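Is the Zandden two-arm folding kit worth it for a small shop?
Posted in Home & Small Business Automation

I run a little secondhand clothing shop out of a converted garage, and folding is eating my life. T-shirts, kids' stuff, the odd hoodie, all of it has to be folded before it goes on the shelf, and then customers unfold it again (bless them). I've been looking at the Zandden bench kit, the one with two small arms that bolt to the front of a table. The price I was quoted is $1,254 with the gripper upgrade, or $1,058 if I print some of the parts myself, and I don't own a printer.

What I can't figure out from the product page is how much of the folding it does out of the box. The demo video is all one towel. Do I have to teach it every kind of shirt? And is the table included? I'm handy enough with a screwdriver but I've never written a line of code in my life, so please be gentle.

— garagethreads

Carys Gethin

I've had mine since January, so I can give you the good and the bad. No, the table isn't included, and you'll want a light, plain one. I started out on my old butcher block and it was hopeless at finding the edges of anything tan or brown.

Out of the box it'll do a hand towel, and that's pretty much it. For shirts you do have to teach it. You move a second pair of arms by hand (those come in the box, they're the ones with the handles) and the working pair copies you, and you do that over and over until it has enough to go on. My first shirt took me two evenings of practice just to stop crumpling the sleeves! After that I recorded a batch every night with a podcast on, and it got sort of fun. 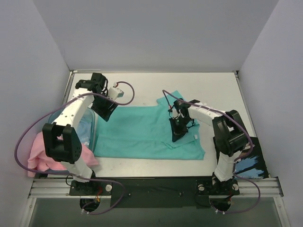 Give yourself a good mix while you're teaching, too. I made the mistake of using nothing but my husband's gray undershirts at first, and the moment I handed it something with a big print on the front it just hovered there. Once I'd mixed in bright colors, prints and a few different sizes, it settled down a lot. I'd also start every shirt in a slightly different spot, because yours won't land in the same place every time either.

Things I don't love: it's slow. A shirt I can fold in a few seconds takes it a minute or more, and if a collar flips under, it'll happily fold the mess. The cables need watching as well. Leave plenty of slack at the wrists or they'll tug right when an arm reaches for the far side. I re-tied mine twice before I was happy.

Would I buy it again? For me, yes, but I like tinkering. If you're picturing a pile of laundry going in one end and neat stacks coming out the other while you work the register — it isn't there yet.

Dustpan_Dan

Don't. Get a plastic folding board and pay a teenager.

mellowbobbin

I went with the Studik kit instead, so take this with a grain of salt. Similar idea, two arms, you teach it yourself. Support was great when one of my motors died, and they sent a new one without making me mail the old one back. I've heard mixed things about Zandden on that front, so I'd email them a question before you order and see how long they take to answer.

On the coding thing, you'll be typing commands into a black window for setup no matter which one you get. You can copy and paste most of it from the guide. My guide had 18 steps and I got stuck on 16, which was calibrating the second arm, and the fix was to unplug everything and start that arm over. Set aside a whole afternoon and have snacks.

Also, ask if they'd do a trial. Langlois rents out a bench setup by the month near me, and I wish I'd done that first.

garagethreads

Thank you all, even Dan! Carys, did you go for the gripper upgrade, or are you on the regular ones? I emailed Zandden this morning about the trial and I'll post back when I hear from them.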